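ok short thread on sim rules bc I keep getting asked. we wrote these down at Vivstead in December and people still skip them

1/ say it's sim. in the title, in the file name, on the slide. every time. Wulan had a reviewer take a render for a real kitchen

2/ log the seed. no seed, no result. Beryl lost 68 runs this way and teh whole table had to go

3/ wrist view gets checked by a human before a batch goes out. knobs, lights, edges. if you can't tell which way a knob points, neither can the policy

4/ don't count a knob as "turned" because the gripper touched it. write the angle you need BEFORE you run. not after!!

5/ failures stay in. all of them. we did 900 episodes on the Jugah set and the fails were the useful part

6/ shiny surfaces: leave the glare on. Yasuo wanted it off, I said no, still no

7/ one person signs off, name on the sheet. not "the team"

that's it, 6 of these cost nothing and the wrist check costs a coffee. full doc when Beverley is done editting. close-up from the current batch:

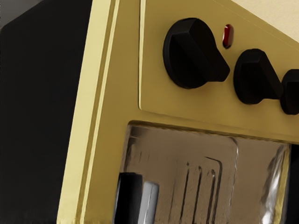

Simulated. Yellow appliance, coffee-machine shaped, black knobs, glare left on (rule 6)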